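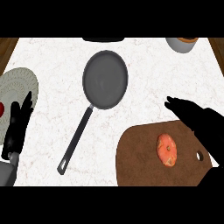 Do you cook the same few teas on repeat? Come and tell me about it

Hello! I'm Celeste, and I'm looking for people in and near Rasturbridge to take part in a small project on what we cook on ordinary evenings. I mean the things you make when you're tired and the shop is shut and somebody is asking how long it'll be. Egg on toast counts. Pasta with butter very much counts.

A bit of background. I spent last winter in the local history room at the library, going through a box of handwritten recipe books from the town. They're lovely, but they're nearly all cakes. Cakes, jam, a few puddings, one alarming cure for chilblains. You could read the lot and still have no idea what people had for their tea in the middle of the week. It's been bothering me ever since, and I don't want somebody in eighty years' time to open our box and find it full of lemon drizzle.

So I'm putting together a collection called Odukoya, named after my old neighbour Mrs Odukoya, who fed me most evenings when I was at school and never wrote down a single thing she made. Asmaa Abdel Hamid is doing it with me. She's a sound recordist and much more organised than I am (she made the spreadsheet, she made me learn the spreadsheet). We've got a small grant that covers people's time and travel, and the finished collection will live at the library where anybody can go and listen to it.

Who I'm after

Anyone over 18 who makes food at home at least a few times a week and lives in Rasturbridge, Skalstead or the villages along the bus route between them. You don't have to be good at it! I'd be especially glad to hear from:

People who cook for one
Shift workers who eat at odd times
Anyone sharing a kitchen with people who aren't family
Dads and grandads, as so far I've had a grand total of 3
People who have moved here from somewhere else and had to change how they cook
Anyone who really dislikes cooking and does it anyway

We've got 9 places left for this round. If more of you get in touch than we can fit in I'll keep your name for the autumn, if you're happy with that.

What you'd be doing

First, a chat on the phone, twenty minutes or so, to see if it suits you. Then we'd ask you to keep a food diary for a fortnight. It's a little paper booklet with a page for each day. You write what you made, who ate it and anything you want to add. Some people put two words and some people fill the margins - both are fine. If writing isn't your thing you can leave me voice messages and I'll type them up.

After that, Asmaa and I come round for one visit while you make something you'd normally make. She records the sound and I ask nosy questions. It usually takes a couple of hours, eating included if you're offering, and please don't feel you have to offer. We don't film. Please don't tidy up for us either, though I know you will, I would too. 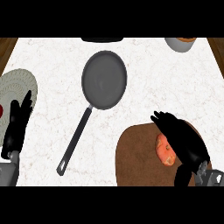

One pan, one pair of hands, and tea for however many turn up.

The last bit is a get-together at the Elisau rooms in Skalstead, where everybody who's taken part can come and hear some of the recordings. We did one for the first group in March and it went on much longer than planned. There was a very heated argument about whether you put the vinegar on before or after the salt, and two people who'd lived on the same street for years met for the first time over a plate of samosas.

What you'd get

You'd be paid £137 for the whole thing, in two parts: half when you hand in the diary and half after the visit. We pay for bus fares on top, and for the ingredients on the day we come. If you have caring responsibilities and need someone to cover while we're there, tell me and we'll sort something out. You'll also get a copy of your own recording to keep. One woman from the first group has given hers to her children, which made me a bit weepy.

If you're on benefits and worried that the payment might affect them, have a word with your adviser before you sign anything. I'm happy to put in writing exactly what you'd be paid and when.

The slightly boring but important part

You can stop whenever you like, without giving me a reason. You choose whether we use your real name, a made-up one or none at all. Nothing goes into the library until you've heard it and said yes, and if there's a bit you'd like taken out then out it comes. People do end up talking about all sorts while they're stirring (money, divorces, their mothers) and I'd hate for anybody to feel caught out afterwards.

We can work in English, Arabic or Spanish between the two of us. If you'd be more comfortable in another language, ask, and I'll see who I can find.

One thing I do need to mention: Asmaa has a serious nut allergy, so we'd ask you to keep nuts out of whatever you make on the day of the visit. And I'm scared of large dogs. I'll still come, just let me know first.

How to get in touch

There's no form. Drop a note with your name and a phone number into the green box on the library's front desk in Rasturbridge, marked Odukoya, or ring the library and ask for extension 197. That's my desk, and I'm there from 10 till 2. If I don't pick up I'm probably making a brew, so leave a message and tell me when's a good time to ring you back. Evenings are fine. In your message, it'd help to know which village or part of town you're in, and what you had for your tea last night. I'm not going to judge it! Mine was crackers and the end of some cheese, standing up.

I'll ring everybody back, including those of you I can't fit in this time. And if you know someone who'd be perfect but would never put themselves forward, please show them this, or read it out to them while they're at the cooker and can't get away.

Celeste Retamal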